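**Thread: Sorting mixed packaging after a delivery: what order do you use?**
Board: Household > Waste and Recycling

---

**clostier_m** wrote:

Furniture delivery came with an unreasonable amount of packing. Corrugated, kraft paper, clear film, foam netting, and blue foam sheet. Our hauler (Ruvdale contract) takes cardboard and paper in one cart and nothing else. Film goes to the Nusenden drop-off. Foam is trash as far as I can tell.

My question is about sequence. I have been breaking down the cardboard first and bagging whatever is left. The result is a lot of small torn scraps mixed in with the film, and I end up sorting twice. Is there a better order?

---

**hexkey_dan** wrote:

Film first. It is the largest volume and the lowest mass, and it hides everything under it. Pull it, shake it out, stuff it in one bag, compress, tie. Then the cardboard pile is half the height.

---

**RScanlon** wrote:

Disagree with hexkey_dan. Cardboard first, large pieces only. Anything bigger than a dinner plate gets flattened and stacked against a wall. Film second. Small scraps last, by hand. If you pull the film first, the scraps caught in it end up all over the floor.

Also stop tearing. A utility knife along the fold gives you flat panels with clean edges. Tearing across the flutes peels the liner and leaves ragged strips that do not stack.

Ruairí Scanlon

---

**hexkey_dan** wrote:

> If you pull the film first, the scraps caught in it end up all over the floor.

They were already on the floor. I sweep once at the end either way.

---

**pallet_jill** wrote:

Two notes on contamination, which matters more than order.

1. Shipping labels. Paper labels on corrugated are fine at our facility. Plastic label pouches are not. Check yours.
2. Foam stuck to board. If the blue foam is glued, cut that section out and throw it away. A glued corner will get the whole piece rejected at a strict plant.

Foam netting is usually polyethylene, but I have never found a film drop-off that accepts it. I save it for wrapping glassware.

---

**clostier_m** wrote:

Foam was not glued on any piece I have checked so far. Labels are paper. Is it worth peeling them?

---

**pallet_jill** wrote:

For the recycling, no. For privacy, yes, or run a marker over the address.

---

**mdelorme** wrote:

I worked in receiving for Lukáč for 3 years, so this was a large part of the day. RScanlon is right about the knife and wrong about the scraps. Do not leave them for last. Keep a bag open beside you from the start, and drop scraps in as you uncover them. You handle each piece once.

Kraft paper should be folded flat, not balled up. A balled sheet takes up as much cart space as several flat ones. If it is clean, keep it. It works well as drawer liner or a drop sheet for touch-up paint.

One caution on glossy tile: film underfoot is slippery. Work from the edge of the pile inward and do not stand on it.

Mathis Delorme

---

**RScanlon** wrote:

An open bag beside you only works if everything small goes in the same stream. Here it does not. Paper scraps are recycling and foam crumbs are trash, so you need two bags. At that point I would use two boxes, because they stay open without being held.

---

**mdelorme** wrote:

Fair. Two containers. The principle is the same.

---

**hexkey_dan** wrote:

Still film first. I will test it on the next delivery and time it.

---

**quietgarage** wrote:

Does anyone bother keeping the blue foam sheet? I have a roll of it behind the water heater from August and have used none of it.

---

**pallet_jill** wrote:

Shelf liner, or strips under chair legs in storage. Past that, no. If it has sat there unused, throw it out.

---

**clostier_m** wrote:

Thanks, all. Going with large cardboard first, two boxes for scraps, film after that. I do not own a decent knife, so the pieces are torn, as RScanlon will notice.

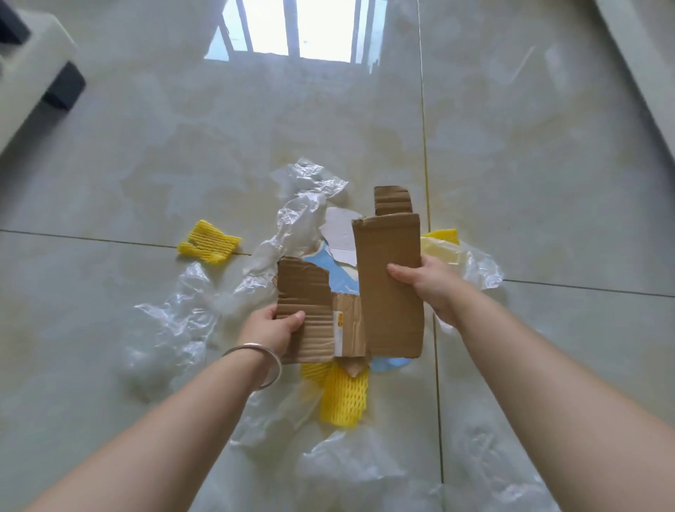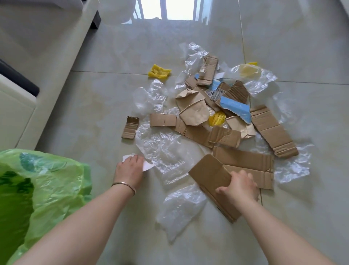 *Cardboard and clear film on the tile, both pictures. The green bag and the "4" label are in the second.*

---

**RScanlon** wrote:

Noticed. Any snap-off blade will do. Set it shallow so you do not score the tile.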